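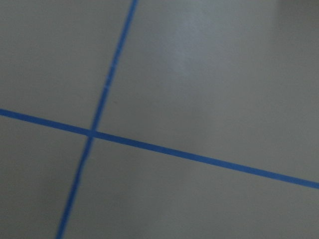 Didier Tanguy
Project Coordinator, Purley Clothing Reuse
Jul 8, 2025

We have spent £1,880 of the grant so far, mostly on rails and storage. The folding table is marked out in blue tape, and tops are laid flat in the squares before folding. We have folded 700 garments — the target was 500.

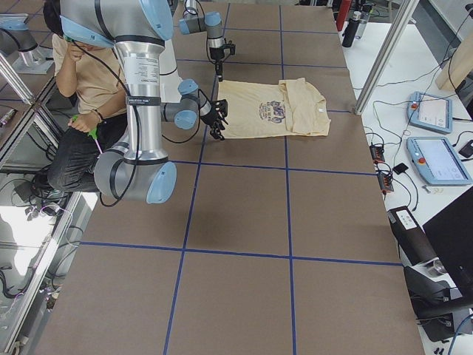 Checking and next steps
Cream and other pale tops are smoothed out and looked over at the armhole and side seams. Loose threads are trimmed before anything goes to the Hutlow shop. Knitwear is behind and will carry on through July.
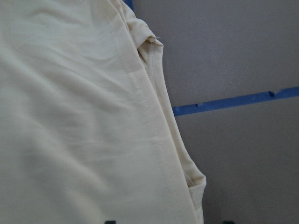
One of the Hutlow sorters asked that pale tops be bagged separately, as they pick up dye from the denim. We will start this with the next delivery.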